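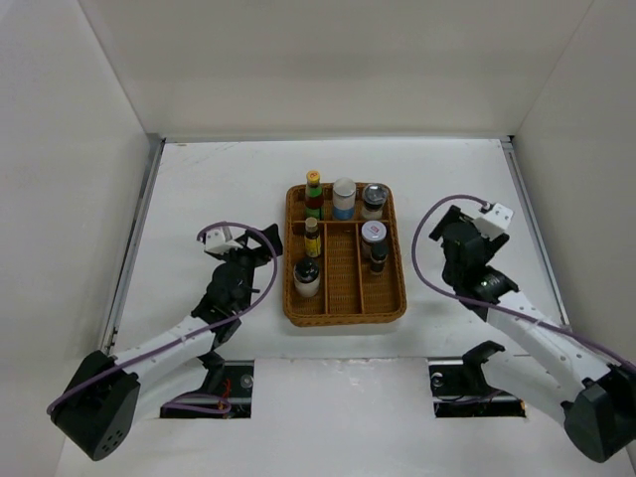
About Sullida

Sullida is a small testing shop in Trovside that helps people choose the right gripper, arm, camera or controller before they spend real money on one. We opened with one bench and a borrowed vise, and we've grown to 5 benches and a storeroom that is honestly a bit of a mess (we know where everything is, mostly!).

Casimiro Aranda started the company after years of fitting packing lines, where he kept seeing good arms sent back over the wrong pair of jaws. Maricica Husar joined the following January and runs our camera and controller trials, and she is the person you'll most likely talk to when you first call.

Most of our work is side by side. We set up a pair of arms over the same tray of everyday things – bottles and jars are a favorite, with all those different caps and shoulders – and we run the same picks with each set of jaws, usually 800 to 1,000 of them, before we write a word. You get the full log, the slips and drops included, along with our plain opinion of what we'd buy in your place.

We've now tried around 70 grippers for customers such as Gratex and Prieto, and for plenty of schools and one-person workshops too. We don't sell any of the equipment we test, and we don't take commissions from the folks who make it.

Visitors are always welcome, and the coffee is on from eight in the morning. Bring along whatever you need picked up, the more awkward the better, and we'll clear a bench for you.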